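# Testing a chore robot on folding one shirt

Folding a T-shirt is a good first test for anyone who wants to know how far household machines have come. The job is small, the materials cost next to nothing, and a bad result is easy to see. These steps cover collecting hand-guided examples at a bed, then scoring the robot on the same task.

The method comes from the workroom at Wusdale, where Emília Šindelář wrote the first version of the checklist. Our target was 1000 usable folds with hand-held grippers before the robot got a turn. We threw out 796 others for slips, bad starts and lost tracking.

## What you need

- A bed or padded table you can reach from the front
- A plain sheet in a color unlike the clothes
- Two hand-held grippers of the same model, charged
- A few knit shirts and one pair of pants

Before you touch any cloth, pick up one gripper and swing it slowly through the whole space you plan to use. Open and close the fingers a few times. If they stick, fix that now.

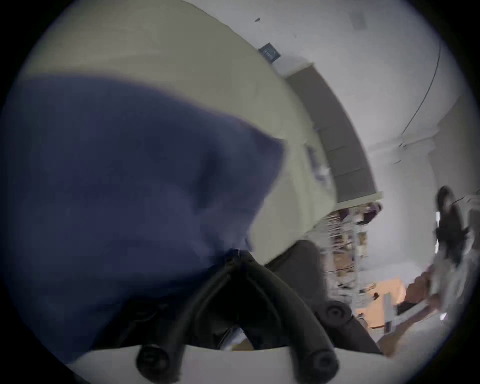
## Step 1: Set the shirt down

Lay the shirt flat with the hem toward you. Smooth it once with your palm and leave the small wrinkles alone. A robot in a real bedroom won't get an ironed shirt, so the examples shouldn't have one either.

Vary the starting position a little each time. Branislav Šťastný trained an early model at Belton on shirts that always began in the same spot, and it failed when the shirt moved a hand's width.

## Step 2: Make the first fold

Take one side in each gripper, lift, and bring the cloth over. Go at half your normal speed. 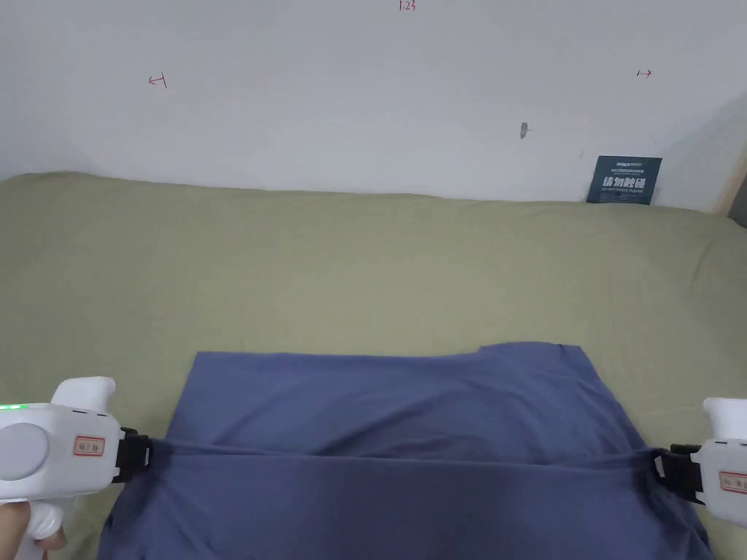 Tension is the part machines still get wrong most often. A person feels when the cloth is tight and eases off, while most low-cost grippers have no sense of touch and must judge it by eye. Watch for a straight crease running across the shirt between the two jaws, as on the blue-gray one. Once you have that line, stop pulling and lower the cloth. If you keep pulling, the fabric slides out of one side and you have to start again.

## Step 3: Reset between tries

Put the shirt back by hand, shake it out, and close both grippers before the next start.

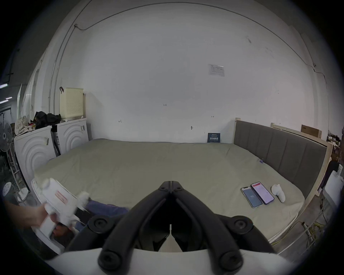
Clutter matters more to a robot than to you. Our early models handled a bare bed well and did poorly as soon as something extra showed up. Decide early which case you are testing and write it in the log. Two phones with lit screens on the sheet, plus a bunched cloth at the front edge, make a fair clutter test. For the plain test, clear all of that away first.

## Step 4: Add the lift

Some clothes arrive in a heap, and the robot has to pull one piece free before it can fold anything. Pinch near the middle of the cloth, raise it straight up, and let the rest hang. Hold for a slow breath

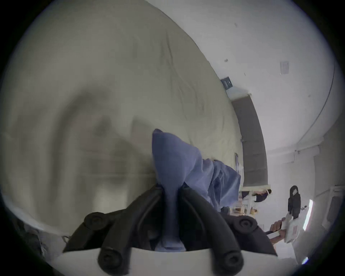

and then look for a corner with the second gripper. This step takes the most practice. Expect to redo it often, and keep the failed tries in a separate folder.

## Step 5: Score the robot

Run the same shirt, the same sheet and the same starting spots. Mark each try as done, done with help, or failed. Use a stopwatch too. A fold that takes four minutes counts as done, but few homes would put up with it.

On our last round the robot managed flat shirts most of the time, needed help with heaps, and could not do pants at all. I would not leave it alone with a laundry pile yet.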